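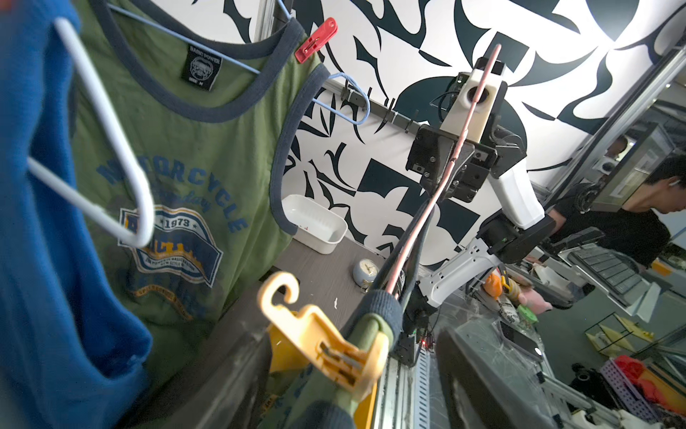

Green motorcycle top, blue hanger.

Tuesday

Power went at ten past six this morning and came back before eight. I had meant to charge the power bank last night and did not, so the phone was on 30 per cent when I left and I had to be careful with it all day. No maps on the bus. I read the newspaper somebody had left on the seat.

The power bank is the real problem. It is the Plakton one I bought when I started the new job, and it has been getting worse for months. The four lights on the side all come on, then after one phone it drops to a single light and cuts out. It also gets warm at the end where the socket is. I have been putting off dealing with it as it still more or less works, but last week it cut out on the train in the middle of a call with the bank and I had to start again from the beginning the next day, security questions and all.

So at lunch I walked to Reddy to ask if they would look at it. It was the younger man on the counter. He plugged in a little meter and watched it for a while, then gave it a press with his thumb along the long side and said the case was lifting. I had not noticed. Once he had shown me I could see the gap, thin at one end and wider at the other. He said the cell inside was swelling and I should stop using it. I asked if he could change the cell. He said he could open it but he would not put it back together and give it to me, and that a new one would cost less than his time anyway. Fair enough. He took it off me to go in the bin they keep for old batteries and did not charge for looking.

He had two on the shelf. One was an Elik, flat and quite heavy, with a short lead fixed to the body. The other was an Adada, smaller, with a screen that shows the charge as a number. I liked the number but not the fixed lead on the other one. If a fixed lead breaks then you are stuck with it, and I have broken enough leads. I asked him which he would have and he said the Elik, so that was no help. I said I would think about it and came back to the office.

Senthil had a look at both on his phone while I ate. His view is that the capacity printed on the box is for the cell and you never get all of it into a phone, some is lost on the way. He reckons on 70 per cent of it in practice. I had always taken the big number as the number. That explains why I only ever got two charges from the old one even when it was new, when I had worked it out as three and thought it was faulty.

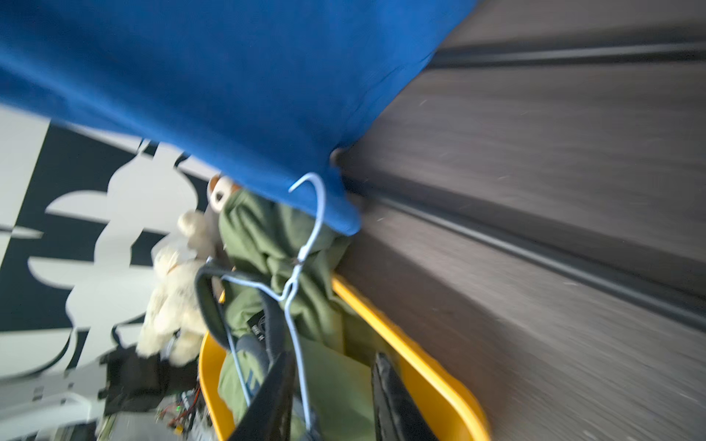
Went back at half past five and bought the Adada. I also got a new plug for the bedroom, as the one I have is slow and I never know if it is the plug or the lead. It came with a coupon for 300 rupees off the next thing, valid until the end of November, which I have put in the kitchen drawer with the others.

The instructions are one sheet folded into eight with very small print. What it comes to is: charge it fully before first use, do not leave it in a car, do not charge it under a pillow. There is a small button on the side. Press once to see the charge, press twice for the low current setting, which is meant for earphones and watches. I would never have found that without the sheet. The old one used to switch itself off after a minute if I plugged the earphones into it, and I had put that down to the earphones.

Put it on charge at 7.15. It said 41 out of the box. I wrote the times on the back of the sheet so I would know how long it takes:

7.15, 41
8.00, 58
8.45, 74
9.30, 89

It slows down near the top. Nithin says they all do. He rang about the weekend and I ended up telling him the whole story, which he was patient about. He has a drawer full of leads and has started putting a bit of coloured tape on each one, red for charging only and yellow for the ones that also carry data. I have at least one lead that will charge a phone but not move photographs across to the computer and I spent a whole evening on that once, so I may copy him. I have no tape in the house except brown parcel tape. Put tape on the shopping list.

While it was charging I cleared out the phone. There were 286 screenshots on it. Bus times, a recipe for lemon rice I have made once, the wifi password for the old flat, several of the same parcel tracking page. I deleted most of them and kept the recipe and the insurance card. It made less difference to the storage than I had hoped. It is the videos that take up the room and I did not have the heart to start on those tonight.

Also turned off the setting that makes the screen light up whenever the phone is moved. It has been doing that since the last update and I am sure it eats the battery. I will see tomorrow. Left the brightness alone.

Dinner was rice and the rest of the beans. Rang Amma, she is well, her phone is full as well and she wants me to do hers when I come. I said to bring the charger out where I can see it this time, as the last visit I spent longer looking for it behind the settee than doing the job.

Full at 10.20. Unplugged it and put it straight in the work bag, front pocket, with the short lead. The receipt is in the box and the box is on top of the wardrobe. Need to find out when the next power cut is planned, there is supposed to be a list but the page would not load.

Bed. Alarm set for quarter to six.

Comments

Balakrishnan Nair
Mine swelled up as well, same make. I kept it in a desk for a year without knowing. Please tell people not to put them in the ordinary rubbish.

Harish Bhat
Did the screen setting help? I turned mine off and saw no change at all, but my phone is old.

Rekha Marar
Harish, a little, I think. I got home with more left than usual but I had not rung anyone that day.

Nithin Thomas
It is yellow for charging only and red for data. You have it the wrong way round.

Search this diary
Type and press enter

Contact Rekha | Copyright Rekha Marar, please ask before copying | Back to top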